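Den building, a giveaway result, and the rain

Right, quick one tonight as I've got a 6 year old who won't stay in bed and a cup of tea going cold next to me.

First things first. The Lanolov giveaway is closed! Thank you to everyone who entered, there were more of you than I expected, and the winner is Madhu Rajput. Madhu, I've emailed you, please check your junk folder. I need an address by 14th August or I have to pick another name, and I really don't want to go through the spreadsheet again.

Now, the thing I promised to write up weeks ago. The Trultorik marble run. We were sent the big box for review (no money changed hands, opinions all mine, you know the drill) and I've been putting it off because the boys kept changing their minds about it.

Day one, massive hit. Tipped the whole lot out on the rug before I'd even found the instructions. The pieces are chunky and they click together with a proper click, so no collapsing towers and no tears. Well, fewer tears. The tall funnel is the favourite. You drop a marble in and it goes round and round for ages and the little one shouts at it the entire time.

Then it sat in the corner for a bit. I thought, oh dear, thats going to be an awkward review. But then it rained for most of last week and out it came again, and this time they used it with the old building blocks and a shoebox and made what I'm told is an airport. The marbles are the passengers. Some of them missed their flight. There was a lot of drama about the luggage.

So. What I liked. The pieces are big enough for small hands to manage without me. Everything goes back in the box, if you're not fussy about how. They can play with it together, which in this house is worth a lot.

What I wasn't keen on. The instruction booklet is tiny and the pictures are all the same grey, I had to hold it up to the window to see which bit was which. The bends are a right pain to pull apart once they've been pushed in hard. And marbles on a hard floor at 6 in the morning... I'll leave that there. It's also not one for babies or anyone who still puts things in their mouth, so we only do it when my niece isn't round.

Would I buy it with my own money? I think yes, for a birthday. It's not a pocket money toy. My sister is thinking of getting the smaller set for November and I've told her to hold out for the big one, the small one doesn't have the funnel and the funnel is the whole point.

Other bits while I'm here. We finally cracked open Cervantes, the card game with the windmills that I moaned about not understanding. We had been playing it wrong. You're meant to keep 2 cards back, not play the lot. Much better now, although I still lose every time.

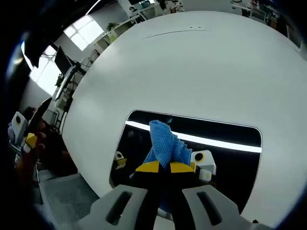

The Tratach puzzle is on the dining table and has been for so long that we've started eating round it. 1,000 pieces, mostly sky. My husband does a bit when he gets in from work and then I find he's forced one in that doesnt fit and have to take it out again on the sly. I'll do a proper post on it if we ever finish. Edges are done, and the hot air balloon, and half a hedge.

Next giveaway will go up when I've had a chance to take some photos in decent light. It's a craft one, lots of glue. UK only again I'm afraid, postage is silly at the moment. Same rules as last time, leave a comment and tell me something, and this time I'd like to know what your lot play with when it's chucking it down, because I'm running out of ideas and there's a lot of holiday left.

Someone's on the stairs again. Got to go x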